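Proyecto Lotora: cómo juntamos ejemplos para que un brazo aprenda a servir
Informe de la asignatura, 24 de abril de 2021

Cuando elegimos el tema yo pensaba que lo difícil iba a ser la red. Pues no, lo que se nos comió el mes de marzo fueron los datos. Queríamos que el brazo aprendiera a manejar cosas en grano y en polvo, que no se comportan como un cubo ni como una pelota, y para eso hay que enseñarle muchísimas veces lo mismo con pequeñas variaciones (y limpiar la encimera otras tantas, claro). Lo movíamos a mano con el mando de Hironow y cada intento se guardaba como un episodio, con la cámara de la muñeca mirando al recipiente.

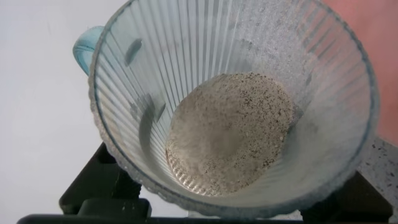

Al final grabamos 2,918 episodios en 24 sesiones. De esos tuve que tirar 855, casi todos míos de las primeras semanas — movía el mando a tirones y el modelo copiaba los tirones, qué vergüenza. Otros 278 los dejamos aparte para evaluar y no los tocamos hasta el final.

Lo que más me costó fue ponerle etiqueta a cada intento. ¿Si caen cuatro granos fuera es un fallo? ¿Y si se queda polvo pegado a las paredes? El vidrio acanalado, además, mete rayas y reflejos por todas partes, y la primera versión del etiquetador automático de Vasylenko se liaba bastante con eso. Acabamos usando tres etiquetas (bien, regular, mal) y revisando las de «regular» entre dos personas. Se tarda, pero yo lo repetiría igual.
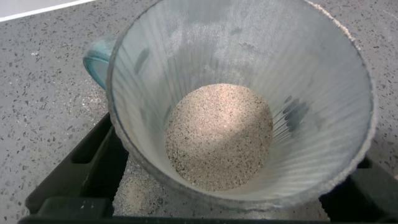
Horkdale, en los comentarios del borrador, pregunta si no habría salido mejor grabar menos episodios y cambiar más de recipiente, porque una red que solo ha visto un tipo de pared puede perderse con cualquier otra. También pide que publiquemos los intentos descartados, con el motivo de cada uno.

Lo segundo ya está en marcha. Lo primero me parece muy razonable y lo he apuntado para la próxima tanda, junto con probar arroz y lentejas.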